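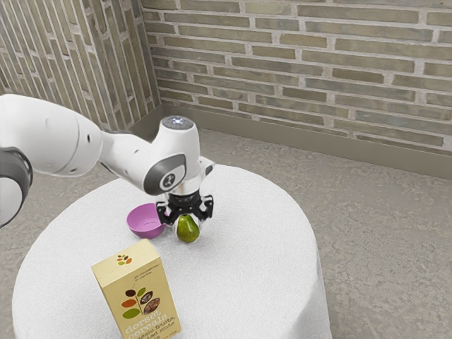
Try a Table-Clearing Chore in Simulation First

Can a robot arm clear the table after breakfast yet? Partly, and finding out where it gets stuck is great fun! You can do the whole thing on an ordinary desktop before any real fruit gets bruised.

1. Pick one chore and write it as a single sentence. Mine is "put the pear in the bowl."

2. Load your arm and a two-finger gripper. I use Kalten for the physics, but any simulator with decent contact handling will do.

3. Set the pear's friction by hand. The default made mine shoot out sideways like wet soap.

4. Start with the bowl upright. Once that works, tip it on its side. Now the arm has to right the bowl before it can fill it, and this is where most scripts fall apart (mine did, for days).

5. Add something tall, like a cereal box, and check the forearm as well as the fingers for bumps.

6. Run 1000 trials with the pear in a new spot each time. Save every failure and watch a few at full speed.

My last batch gave 520 clean runs with the bowl tipped over. That won't get anyone out of doing dishes, but in July the same test gave me 21, so I'm thrilled. Adjoa Nyarko suggested closing the fingers more slowly, and that helped a lot. Next I want to try a spoon.

Contact: Edem Ackah | © Aneck Workshop Notes | Back to top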